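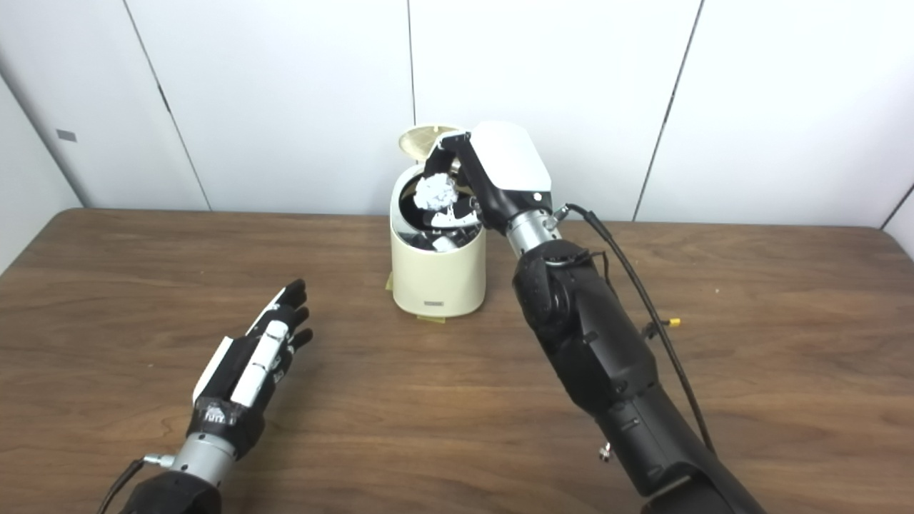
Nedeljković

I've been writing house rules for the bench robot, and the trash job is the one that taught me most of them. It sounds so simple! Pick up paper, put it in the can, done. But a little tabletop can is a fussy thing for two robot hands, so I've kept my rules short enough to tape inside a cupboard door.

1. Fix the can down first. A light can scoots when a finger bumps the rim, and then every move after that is wrong. Tape at the base does fine (I like the kind that peels off clean).

2. Crumple paper into a ball. Flat sheets catch the air and drift. A wad is easier to grip, and you want it right over the opening before the fingers let go.

3. Give each hand its own job. One works at the can, the other rests open on its own side, well away from the rim. I leave at least 9 inches between them.

4. Lift the lid from the front lip, slowly, and stop when it's nearly upright. A hinge that small won't forgive a hard shove – ask me about my first can.

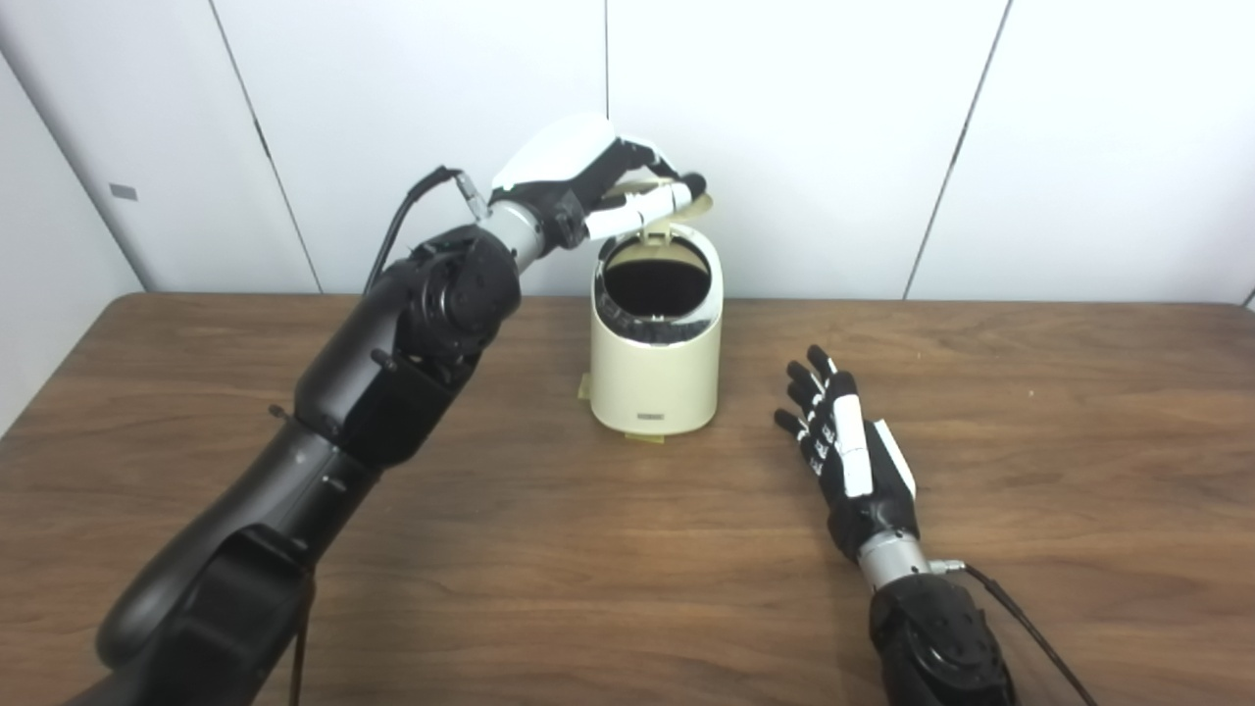
Before you switch anything on

Clear the table of mugs, keys, whatever. Check that the cables have slack through the whole reach, and keep your own hands out until the arms have parked. I empty the can at the end of every session too, while the power's off.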